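4.2 Who Keeps the Key

The three spaces we studied all claim to have no hierarchy, and all three have a person who knows where the spare key is. We begin with keys because members did. Asked in interviews how decisions get made at their space, they tended to answer a different question, the one about who can get in after ten at night.

Miltgate is the oldest of the three and the only one with a written policy on access. It runs to nine pages. Members described it as a document they had agreed to and intended to read. In practice a new member gets a door code after attending two monthly meetings, a rule that appears nowhere in the nine pages and that every long-standing member believed was in there. When we pointed out the gap during fieldwork, the rule was proposed, debated for most of an evening, and voted down. It remained in force at the end of our study.

Benedetti took the opposite route and gave every paying member a code on the first day. The openness lasted until January, when the heating bill arrived. No formal limit followed. A sheet of paper went up beside the thermostat asking people to "be reasonable," and over the next few weeks it collected a good deal of handwriting on what reasonable meant. We treat the sheet as a governance document, and a better one than most. It was read daily, amended in public, and cited in arguments, which is more than we can say for the bylaws.

Dukum falls somewhere between the two. It has a council of five, elected yearly, with a seat that is usually empty. The empty seat does real work: projects that no one wants to refuse outright are assigned to whoever will fill it.
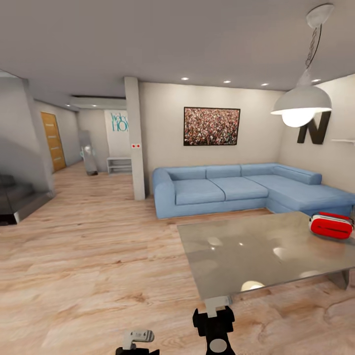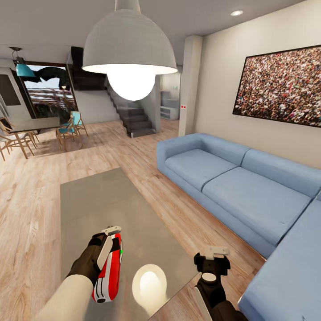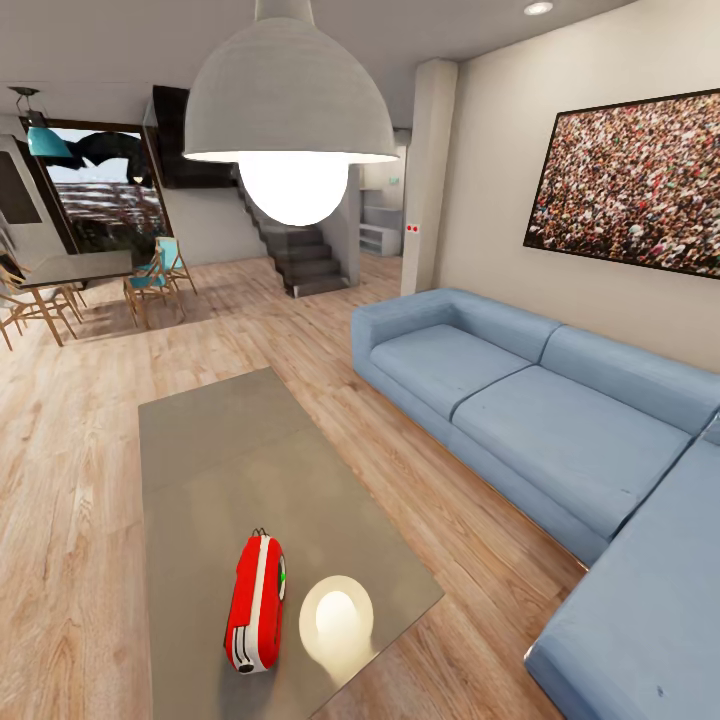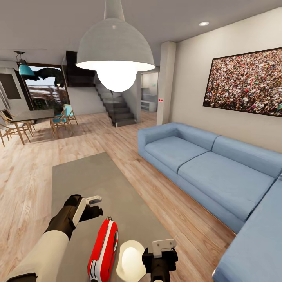 Figure 3. Four rendered views of a simulated living room.

The mailing lists tell a similar story at greater length. We coded 2,681 messages from the three spaces, up to a cutoff of 03/06/2018, and sorted them by what the sender seemed to want. The largest group wanted something moved. The next largest wanted to know who had moved it. Messages that dealt openly with rules, votes or elections made up a thin slice of the total, and they were answered more slowly than anything except requests to clean the sink.

Thread length was a poor guide to what was at stake. At Benedetti, a proposal to spend $1,000 on a used lathe passed in four messages, one of which was a picture of the lathe. A proposal to spend $40 on coat hooks ran to 100 messages and was eventually withdrawn by its author, who bought the hooks herself and put them up one night using her first-day code. The coat hooks are still there, and we saw no sign that anyone has coats anywhere else.

Members had their own word for this way of acting, borrowed from a shared online tool called Prusen that all three spaces had tried and two had dropped. Prusen let anyone mark a proposal as "done" without its ever having been approved, a flaw in the software that users took up with enthusiasm. To "prusen" something came to mean doing it first and letting the discussion catch up. At Dukum the verb outlived the account, which lapsed when the card on file expired — a council matter, and so assigned to the empty seat.

We do not want to make too much of the charm in this. Acting first is easier for some members than for others. It favors people with free evenings, confidence around power tools, and a door code. Newer members at Miltgate, who had the vote but could not yet let themselves in, were the least likely to have prusened anything and the most likely to describe the space as well run. We return to this difference in Section 5, where we look at who left.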